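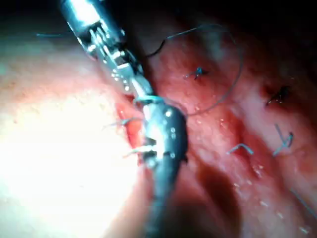 I've been putting off writing this one up, mostly through being tired in the evenings, but several people have asked how the stitching is going and it is quicker to answer once.

For those who missed the earlier posts, I am in the second half of the suturing block at Pultau. We get practice tissue, thread, needles and a bench slot, and we sew. A tutor comes by twice in a session and looks at what you have done. The rest of the time you are on your own with it, and I have got used to that.

Most of my trouble in the first few weeks was with thread. I used to cut it too long. It feels safer to have plenty, but every extra bit has to be pulled through on each pass, and it catches on the knot you have just made or wraps itself round the jaws while you are looking at the needle. Tia Holroyd, who had the slot before mine for most of the winter, cuts hers shorter than anybody and never seems to run out. I copied her and ran out on the fourth stitch. Then I worked out that she leaves very short tails when she starts, and I was leaving tails I could have tied a parcel with.

So tails first. I now pull the thread through until what remains on the far side is only just enough to get hold of, and stop there. It took a lot of attempts to judge that. If you pull too fast the end goes straight through the tissue and you start the stitch again, with an extra hole to show for it. I did this so often in the first fortnight that I had a row of holes down one side of the cut and no thread in any of them. Prodromos Chrysikopoulos, our tutor, looked at it and asked whether I was making lace.

Thread colour matters more than I had thought. On red tissue the blue is easy to follow and the black is easy to follow until you get into a shadow, when it disappears. Violet I do not get on with at all. There was one afternoon when I tied a perfectly good knot with the wrong part of the loop, all in violet, and didn't find out until I trimmed it and the whole thing slid open. I ask for blue now if there is any left in the drawer. There is usually black.

The knots themselves I had practised at home on a shoelace looped round a chair leg, and I would still recommend that to anyone starting out. Two throws one way, one throw back, one more the other way. You can do it in front of the television. What the chair leg doesn't teach you is how hard to pull, as a chair leg will take whatever you give it. Tissue won't. Pull a knot down hard and the edges of the cut bunch up and roll under, and then the stitch cuts into the surface. Pull too gently and there is a gap you can see into. The edges should just meet. I write "just meet" at the top of my page every session and then have to be reminded of it anyway.

My notes are in a Hukine notebook, the squared kind, one page to a session. I draw the cut as a line and mark the stitches on it as short dashes, with a cross on any that came undone. By the end of the second week I had done 115 stitches that I was willing to put down as stitches. I stopped keeping a total after that. The crosses are more use to me. They came in clusters, nearly always at the end of the cut furthest from where I started, and I put that down to tiredness until Iraklis Tsakiris pointed out that I never moved the tissue along. I was reaching further and further for each stitch and going in at a worse angle. Now I stop halfway and set everything up again so that the next stitch is in the middle of where I am looking. It costs a minute or two. The far end is nearly as tidy as the near end.

Angle of the needle is the other thing. It wants to go in straight down and then be turned, following its own curve, and come out the same distance from the edge as it went in. If you push it forwards like an ordinary sewing needle it makes a wide tear and bends. I did mending for years before any of this and pushing is what my hands want to do. I have had to unlearn that, and it has now gone the other way: I sat down to fix a coat lining last month and was turning my wrist over at each stitch like someone winding a clock.

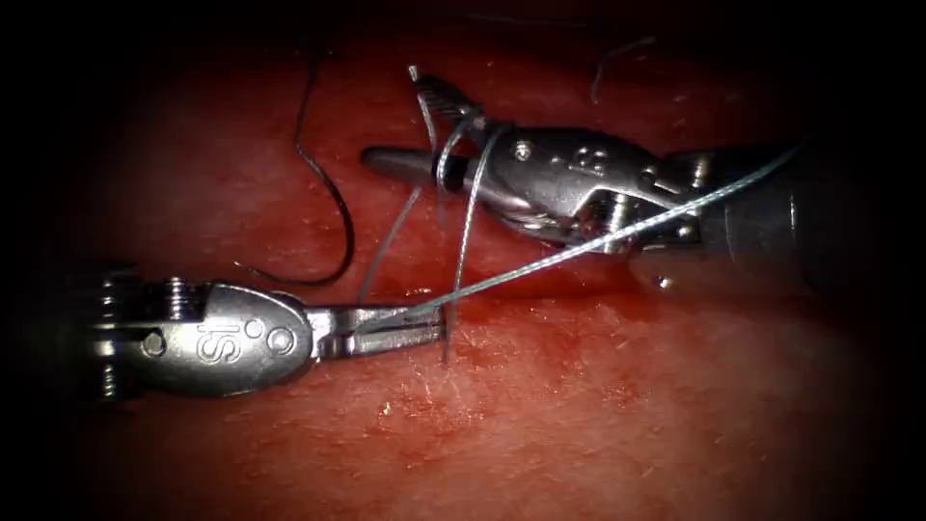 Lighting I could complain about at length. A bright light directly over wet-looking tissue gives you white spots all over it, and the needle tip is also a white spot. Christos Zacharopoulos, who shares my bench, likes everything as bright as it will go. I like it turned down a little. We have settled on his brightness when he is sewing and mine when I am, which sounds obvious, but it took us three sessions to say it out loud.

The practice tissue varies as well. Some of it is firm and holds a stitch no matter what you do to it, and you go home thinking you have improved. Some is soft and every mistake shows. We had a softer batch in the middle of the block and my page for that week is mostly crosses. Prodromos said to keep using it for as long as it lasted, so I did, and when we went back to the firmer stuff I found I had a much lighter pull than before. I wouldn't have chosen to do it in that order.

The exercise we spend most time on is a single cut closed with separate stitches, each tied and trimmed before you go on to the next. You have 40 minutes. The first time I got a little over halfway along and the spacing was all over the place, wide at the start and then crammed together when I noticed. The usual advice is to put the first stitch in the middle of the cut, then one in the middle of each half, and so on. Tia does it that way. I have tried it several times and prefer to go from one end to the other, as I can see the last stitch and match it. Both are allowed. Prodromos prefers the middle method and says so each time he passes.

After that there is a running stitch, one length of thread all the way along with a knot at each end. I like this a great deal more. There's a rhythm to it, and you don't have to stop for knots. The difficulty is keeping the tension the same from one pass to the next while the thread gets shorter. If somebody is holding the thread for you it is easy. If you are doing it alone you have to pinch it yourself after every pass, find the needle again, and not let go of either at the wrong moment. I have let go at the wrong moment more times than I care to write down. The whole line goes slack and you have to go back to the start, tightening each pass in turn with the tip, like lacing a boot.

Trimming deserves its own paragraph but I will keep it short. Leave more than you think. I cut two knots clean off in one session trying to be neat.

A few practical things for anyone coming to the next block, which begins in July. Eat beforehand. Wear sleeves that stay up without help. Set the stool height before you touch anything else and write down where you had it, because the person before you will have been a different height and you will not notice until your shoulders hurt. Keep the used bits of thread in one place. I didn't, and I found a short blue piece stuck to my cardigan when I was in the queue at Barberg buying bread.

Also, look at your finished work again the next time you come in, if it has been kept for you. Mine always looks good when I stop and much worse when I come back. The stitches I was pleased with are too tight and the ones I fretted over are mostly fine. Christos takes the opposite view and would rather throw his away and start fresh.

The next part is joining two ends of a tube, which Iraklis has already tried. He says the front is fine and the back is horrible. I have been practising at home on two lengths of rubber hose, with black thread as that is what was in the house, and I can report that the back is horrible. I will put up some notes on it once I have a join that I don't mind people seeing.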